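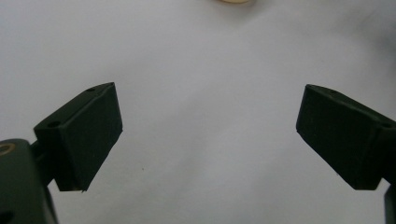

Ticket 2810: Used truck listings show wrong mileage and drop out of search

Status: Resolved
Opened: May 2023
Product: Skatach Inventory Feed
Dealer account: Gebremichael Auto Sales

Problem reported
Dealer says pickups and SUVs added through the feed show zero miles on the public listing page. The same vehicles don't come up when a shopper filters by mileage. Sedans look fine. The dealer has 300 vehicles on the account and nearly all of the trucks are affected.

Log

Checked the dealer's export file. Mileage is there for every vehicle, so the data leaves the lot system correctly.

Compared one truck and one sedan. The truck's mileage is written with a comma and the sedan's is not. The dealer enters trucks through Limuvel, and sedans still come from the old spreadsheet.

Asked dealer to turn off number formatting in Limuvel under Export Settings and send one test vehicle. Stock number 1243 came through with the right mileage on the listing page. It was still missing from filtered search.

Cleared the search index for the account and ran it again. No change.

Found 2 body style codes for pickups in the account, one of them left over from the Jikix import. Search skips any vehicle with the old code. Mapped the old code to the current one and ran the index again. Stock number 1243 now shows with the mileage filter on.

Dealer sent the full file. Spot check of trucks and SUVs is good — mileage, price and model year all match the export.

Still open
Photos on a few older listings load slowly. Dealer was told this is a separate issue and will open a new ticket if it continues.

Note for support
If another dealer on Limuvel reports zero miles, check the comma setting first, then the body style codes. Reindexing alone does not fix it.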